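Shirts, week three

9/10/18

The count is at 230 now. That is 230 recorded runs of two arms trying to fold a shirt, with me driving both of them from the other side of the desk. I had wanted 361 by the end of August, one for each slot in the folder layout I made when I was feeling ambitious. I'm fine with where it is.

Most of the time goes into the start of each run. If I lay the shirt out neatly, the policy learns to fold neat shirts and nothing else. So I drop it, give it a shove and start recording from whatever I get. Sleeves are the worst part. A sleeve pointing at the back wall needs a different first grab than one tucked under the body, and I had far too few of the first kind until last week.
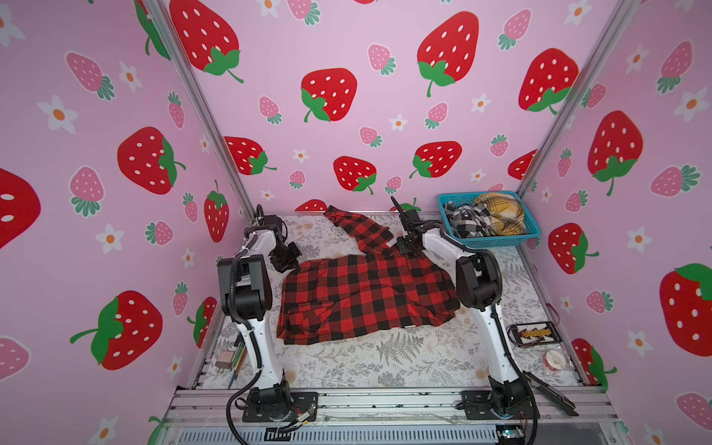 I keep the runs in two folders, named Wiseneck and Skotdale after two bus stops on my old route. Wiseneck is for clean runs. Skotdale is for the ones where I dropped something and recovered. I used to delete those. Then I trained once with them and once without, and the version without them just stopped moving whenever a grip slipped. Now I keep every recovery, even the ugly ones, and only throw out runs where I gave up.

Plaid has been harder than plain cloth. On the wrist views a black check and a fold in shadow look a lot alike, and so does a black gripper finger on top of either one. I thought about switching to a plain shirt to make life easier, but I own mostly plaid, so plaid it is.

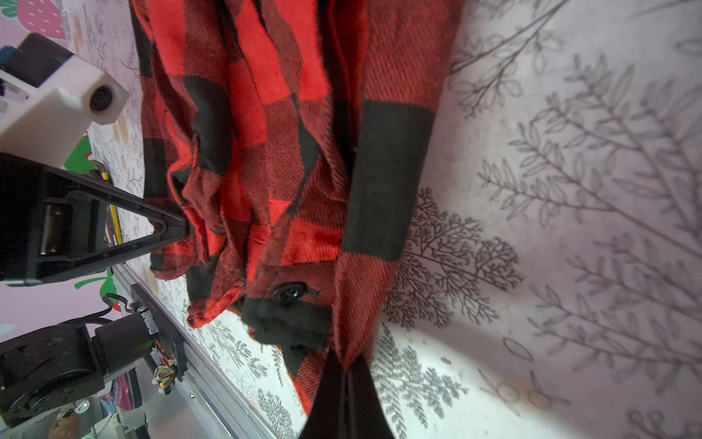 Cuffs are what I'm working on at the moment. My rule is to close slowly on the cuff, wait a beat, then lift. If I rush, the recording has a jerk in it, and the model copies the jerk very faithfully. I redid 5 runs last night for that alone.

The training script is still called Vundel and still crashes if a file name has a space in it. I'll fix that before the next batch – or rename the files again, which is what I did last time.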